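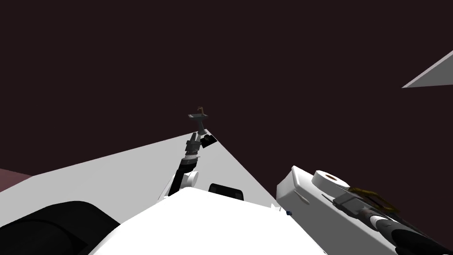

My grandmother never had a recipe for this, so how can you teach it? That was the very first comment left on our sign-up page, from someone in Hanville, and I loved it so much I printed it out and stuck it over my desk.

Hi, I run Flivbridge, a small bread school. I started with 2 students and one very grumpy sourdough starter, and now we run 13 classes a season - rye, flatbreads, bagels, the works. And to answer the comment: you teach it by feel! I'll put the dough in your hands and we'll keep going until you know when to stop kneading.

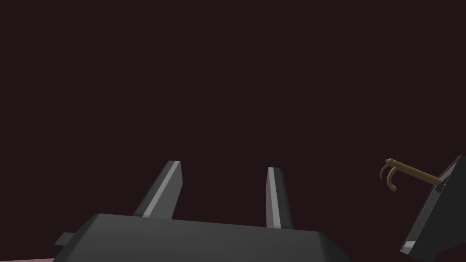

Most of our flour comes from the Berisha mill, and I drive out to get it myself (57 miles each way, radio up loud). The rye is from Killetti and it sells out fast, so if you want a bag to take home, tell me when you book.

Classes are small and pretty noisy. Kids over 10 are welcome with a grown-up. Bring an apron and a box for your loaves - you'll be taking home more than you think. The new season started in September and there are still spots in the bagel class, so drop me a line!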